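Brinar over-ear headphones, left side cuts out

Wumpini_B
Hello all. I have the Brinar wireless headphones for 3 months now and the left side has started to go silent for a second or two, mostly when I walk. At my desk there is no problem. I did the reset two times. Is it the Bluetooth or is it the cable inside the band?

edem.annan
Mine did the same. It is the cable. Fold the left cup slowly while music is playing, and if it crackles at the same angle every time, you have your answer.

Apinya C
I don't agree that it must be the cable. My phone was in my back pocket and the body blocks the signal. I moved it to the front and had no more silence. Try this first, it is free.

edem.annan
But then both sides would cut, no? Wumpini writes only left.

Apinya C
Not always. With my old Priltari pair only one side dropped, and those were true wireless, so maybe you are right for this model.

Wumpini_B
Thank you both. I tested on Saturday with the phone in my hand. Still only the left, and yes, it crackles when I fold it.

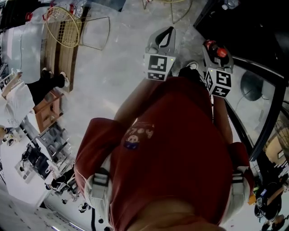 So I think Edem is right. The shop wants 80 for the repair, which is too much for me, because I paid not much more for the whole thing. Has anybody opened the band alone?

karthik_u
I did it. There are 3 small screws under the left cushion. Pull the cushion off gently, the clips break easily. You need a soldering iron and some patience.

Apinya C
Please ask for the guarantee before you open anything!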